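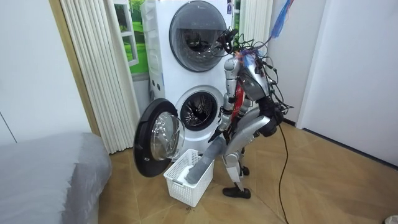 Workshop > Humanoids > Fault finding

How I fixed the grip dropout on our laundry humanoid

Our robot kept losing its left hand. It would bend down to the basket, take hold of something, and then the hand would go limp and the log would spit out error 79 (hand bus timeout, for anyone running the Statmont controller). Maddening! I'd blamed the motors, and I was wrong.

If you're chasing the same fault, hit the e-stop and kill the power before your fingers go anywhere near a joint. Then follow the hand lead back from the wrist to the elbow, giving each plug a gentle wiggle. Mine had a hairline crack in the elbow connector, so a deep bend opened the circuit. I swapped the lead, left a bit more slack in the loop and ran the basket pick again at low speed, with a mate on the stop button.
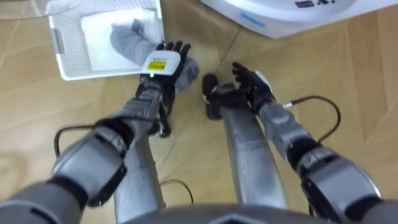

Can I just clear the error and keep going?
Please don't. A hand that drops out can come back mid-move and close on whatever's nearby, so sort the cable first.

After that I ran 389 picks over 8 evenings and didn't see error 79 once, though I still check the plugs before every session.

Filed under: Cables & connectors, Robot safety

Contact | © Skulasley Workshop Notes | Back to top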